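Skovik Owner Support
Ticket: Fridge and lights shut off at night, Parkon 2 hard-roof camper
Status: Solved
Opened by: Rocío Huamán
Assigned to: Milagros Rivadeneyra

Rocío Huamán wrote:

Good evening. I have a Parkon 2 with the hard roof, bought used in December. The model is with the slide-out kitchen and the Nikulow battery charger under the left bench. My problem is the following. When we camp without shore power, the fridge and all the inside lights shut off in the middle of the night. In the morning, when the sun is on the solar panel, everything comes back alone and I don't touch anything.

What I have checked before writing:
Fuses in the panel by the door, all good.
The main switch, it is on and it does not feel loose.
The fridge door closes well.
The display shows 80 percent when we go to sleep.

The battery is a Quintero, the original one according to the previous owner. I cannot confirm this. I would like to know if I must buy a new battery, because we have a trip planned and it is not cheap.

Milagros Rivadeneyra (Support) wrote:

Hello Rocío, thank you for the clear list. Please don't buy a battery yet. I need three things from you:

1. The voltage at the battery posts, measured with a meter, at night with the fridge running.
2. The voltage at the input of the fuse panel at the same moment.
3. The battery type that is selected in the charger menu (Settings, then Battery).

The percent on the display is calculated from the battery type and the size that somebody entered. If those are wrong, the percent is wrong too.

Rocío Huamán wrote:

Thank you for the fast answer. I did the measurements in my driveway with the cable unplugged and the solar panel covered.

At the battery: 12.1 volts
At the fuse panel: 11.3 volts
Battery type in the menu: Lithium

My battery has a label that says AGM. So I think this is already one mistake. I did not change it yet, I prefer to wait for your instruction.

Also I attach a photo.
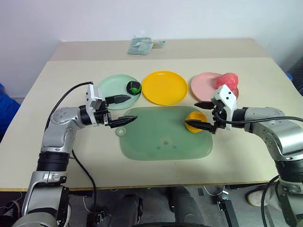
Attachment 1: beige tabletop, with the three plates and the green cutting board

Milagros Rivadeneyra (Support) wrote:

I passed the table question to the parts desk and they will answer you in a separate ticket, so that this one stays with the electrical problem.

Your numbers help a lot. There are two separate faults.

First, the charger is set to Lithium and the battery is AGM. The charge profile is not correct, and the display cannot be trusted. Change it to AGM and enter the capacity that is on the label.

Second, you lose 0.8 volts between the battery and the fuse panel. It should be much less than this. The low voltage cutoff on this model reads at the panel, so it disconnects too early. Usually the reason is the ground connection behind the left bench, on the frame rail. Before you open it, turn off the main switch, unplug the shore cable, disconnect the solar input and then take off the negative cable from the battery.

Remove the ground bolt, clean the ring terminal and the metal under it until it is bright, and tighten again. If the terminal is green or the wire is black inside, don't clean it, replace it.

Rocío Huamán wrote:

I did the work this morning. The bench came out with four screws, one was already missing. The ground bolt I could turn with my fingers. Under the ring there was paint and some rust. The wire itself looked fine, copper color. I cleaned with sandpaper, I put a new star washer and I tightened it well.

After this, with the fridge running:

At the battery: 12.5 volts
At the fuse panel: 12.4 volts

The menu is now on AGM. The label says 195 Ah and the previous value in the menu was 100, so this I corrected also. I left it charging from the cable until the display said Float. Tonight I will sleep in the camper in the driveway with the fridge on. My son wants to come too.

Rocío Huamán wrote:

Result of the night: nothing shut off. At six in the morning the display showed 71 percent and the fridge was cold. I measured 12.4 volts at the battery.

One small question. Must I do the same cleaning on the other ground points?

Milagros Rivadeneyra (Support) wrote:

Very good. Yes, check the one near the water pump, it has the same bolt and the same paint problem. Only check that it is tight, and if it doesn't move, leave it. The battery seems healthy enough for your trip, but measure it again after a few nights without the cable.

I close the ticket now. If the shutoff comes back, answer here and it opens again by itself.

Closed June 14, 2019
Cause: loose ground at frame rail, wrong battery type and capacity in charger menu
Parts used: star washer (customer's own)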